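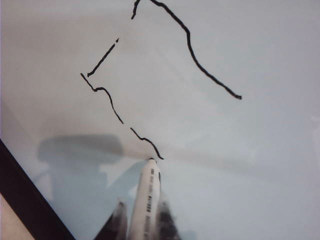
Grilo Whiteboard Lines
README, March release

Grilo is a collection of black dry-erase marker lines on white whiteboards. If you came for diagrams, org charts or a legible grocery list, the Totard set is next door and has much nicer handwriting.

What's in it

842 drawing sessions, 712 of them with the stroke order written down. The other 130 were made before we agreed that stroke order mattered. They live in the folder called early and are fine if you only care where the ink ended up.

Each session is one attempt at an outline. Some outlines close. A good many have gaps, because the marker came up and went down again somewhere slightly different. We count each piece as its own stroke, even when any reasonable person can see what the line was trying to be.

How strokes are labeled

arc: one long bend, wobble permitted
straight: shorter than your thumb and mostly committed to a direction
hook: a short stroke with a tail
wavy: everything that started out as one of the above

Blobs at the end of a stroke belong to the stroke. Dots standing alone go under "dot" and should probably be ignored. We argued over zigzags for most of a Sunday and put them in wavy.

Boards and markers

11 boards, all white in the catalog sense. Under real light they go gray, blue or cream depending on the corner, and we have not corrected for this. Barta tried, and the thin strokes went with the shadows.

Black ink only. Green was in the plan until we saw the green.

Known problems

38 sessions have old ink showing through from the session before. They are listed in ghosts.txt.
Line thickness varies within a stroke. Please stop filing this as a bug.
The Mavard converter joins any gap under its default limit, so broken outlines arrive looking far more confident than they were. Set the limit to zero.

Cleaning

Dry cloth first, then spray. Wait for the board to dry before starting the next session (see ghosts.txt).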